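Drahtgitterregal (Kleinwarenaufsteller)

Als Drahtgitterregal, im Handel gern auch Gitteraufsteller oder schlicht Snackkorb genannt, bezeichnet man ein kleines, offenes Verkaufsmöbel aus verschweißtem oder zusammengestecktem Metalldraht, das Knabbereien, Getränke und andere Kleinwaren auf engem Raum aufnimmt. Man begegnet ihm am Kiosk, in der Kantine, im Pausenraum und an der Hotelrezeption, und wer einmal darauf achtet, der findet es beinahe überall, wo zwischen zwei Mahlzeiten der kleine Hunger kommt.

Aufbau

Der Korpus besteht in der Regel aus quadratisch gerasterten Gitterflächen, die an den Ecken zusammengefasst werden. Die Vorderseite bleibt meist offen, damit man bequem hineingreifen kann. Steckbare Ausführungen wie das Modell Kindeo lassen sich ohne Werkzeug aufbauen und bei Bedarf um eine weitere Etage ergänzen – eine Eigenschaft, die kleine Läden mit wechselndem Sortiment sehr zu schätzen wissen. Das Modell wiegt leer rund 590 Gramm und lässt sich also recht mühelos von einer Theke zur anderen tragen.

Schwarz lackierter Draht ist besonders verbreitet, und das hat durchaus seinen guten Grund: Vor dunklem, feinem Gitter kommen bunte Tüten und farbige Limonaden schön zur Geltung, und das Licht fällt trotzdem von allen Seiten auf die Ware.

Chipstüten in Rot, Grün und Pink über Flaschen mit Orangenlimonade, Cola und Zitronen-Limetten-Limonade, nach Farben gruppiert.
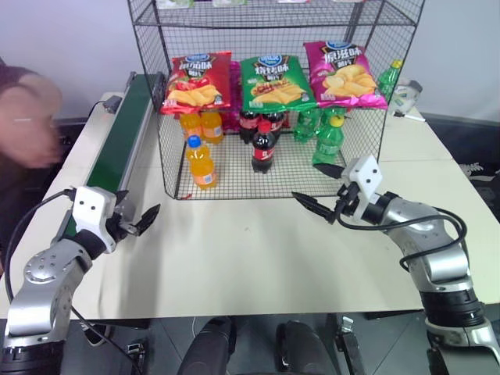
Einräumen und Ordnung

Für das Einräumen hat sich eine einfache Regel eingebürgert, die man von altgedienten Verkäuferinnen ebenso hört wie in Lehrgängen: Schweres nach unten, Leichtes nach oben. Gefüllte Flaschen geben dem leichten Gestell Stand, während Chipstüten, die ja zu einem guten Teil aus Luft bestehen, weiter oben gut aufgehoben sind. Dort werden sie auch nicht zerdrückt.

Innerhalb einer Etage ordnet man gern nach Sorten. Bei Chips hilft die Farbe der Tüte, denn viele Hersteller geben jeder Geschmacksrichtung ihren eigenen Ton. Bei chinesischen Chips kann etwa Rot für Tomate (番茄味), Grün für Barbecue (烧烤味) und ein kräftiges Pink für die ungewürzt wirkende Originalsorte (原滋味) stehen. Wer die Schriftzeichen nicht lesen kann, findet sich nach kurzer Zeit trotzdem zurecht.
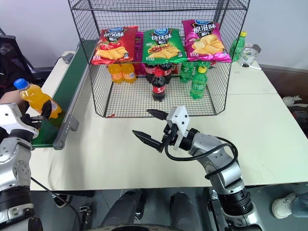

Getränke stellt man am besten hintereinander in kurzen Reihen auf und zieht die vorderste Flasche ein kleines Stück zur offenen Seite hin. Beim Nachfüllen kommt die neue Ware nach hinten, die ältere rückt vor. Die Händlerin Ataahua Cosgrove, die in Ernport viele Jahre einen Kiosk führte, empfahl in ihrem liebevoll geschriebenen Leitfaden für kleine Läden außerdem, die Etiketten stets nach vorn zu drehen und abends vor dem Zusperren noch einmal in Ruhe nachzurücken.

Pflege

Das Gitter wird mit einem feuchten Tuch abgewischt und anschließend getrocknet. In den Kreuzungspunkten des Drahts setzt sich mit der Zeit Staub fest, dem man mit einer weichen Bürste oder einem alten Pinsel gut beikommt. Klebrige Limonadenreste löst lauwarmes Wasser mit etwas Spülmittel.

Siehe auch: Verkaufstheke, Warenpräsentation, Kiosk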